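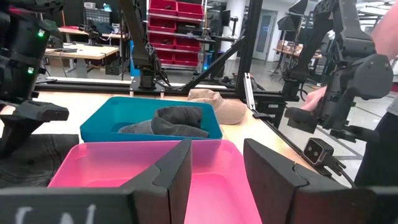
How often should you empty and wash out plastic storage bins?
Twice a year is enough for bins that hold clothes, hats, gloves or toys. Bins that hold shoes, garden things or anything from the kitchen want doing every couple of months.

Washing plastic bins

Tip everything out and shake the bin over the sink or out of doors. Most of what collects at the bottom is grit and fluff, and it turns to paste if you put water on it first. Wipe the corners with a dry cloth.

Fill the bin a third full with warm water and a squirt of washing-up liquid. Very hot water can warp thin plastic, and a warped bin never sits flat again. Use a soft brush along the underside of the rim. Rinse, then stand it upside down on a rack or across two lengths of batten so air can get underneath. Leave overnight.

Do not stack bins damp. They stick together and smell. If two are already stuck, stand the outer one in warm water and put cold water in the inner one, wait five minutes and twist.

Marks that won't shift

Sticky label residue: rub with cooking oil, leave for ten minutes, wash off with soap.
Felt pen: surgical spirit on a cotton pad. Try it on the base first.
Grey scuffs: bicarbonate of soda mixed to a paste with a little water. It will dull a shiny surface, so keep it to the outside.
Smells: a crumpled sheet of newspaper left in the bin for a few days with the lid on. Change it once.

Yellowing from sunlight can't be cleaned off. Move the bin somewhere darker and it will at least get no worse.

What size to buy

Measure the shelf before you go out, depth as well as width, and take the tape measure with you. The size on the label is often taken at the rim, and the base can be a good deal narrower. My hall cupboard is 76 cm wide inside. It takes two medium bins side by side with room to get a hand between them, where three small ones looked right on paper and jammed against the door frame.

For hats, scarves and gloves a shallow open bin is better than a deep one. In a deep bin the thing you want is always at the bottom. Lids are only worth having for things put away for a whole season.

Sorting by colour

One colour per person works well in a family. One colour per job works better if you live alone or share with adults: one for out-of-doors things, one for mending, one for things to go back to other people. Hazel Quintanilla wrote in from Pimham to say she keeps a bin by the stairs for anything that belongs on the next floor, and takes it up at bedtime. I have tried this and it does cut down on trips.

Caps and knitted hats

Put them away clean. Sweat left in the band of a cap goes stiff and yellow over the winter. Dab the band with cool water and a drop of shampoo, rinse with a wet flannel and dry the cap over an upturned bowl. Older caps may have cardboard in the peak, so don't soak them. Knitted hats should be dried flat on a towel.

Moths will go for wool in an open bin. Cedar blocks help a little if you sand them lightly every few months. A sealed bag is surer.

Cracked bins

A split in the side can be held with clear repair tape on both faces, provided the bin only carries light things. A split in the base is not worth mending. Use the bin under the sink to catch drips from the bottles, if it still holds water, or drill a few holes in it and grow salad leaves. Sow in May and keep it out of full sun.

Next page: getting candle wax out of a tablecloth.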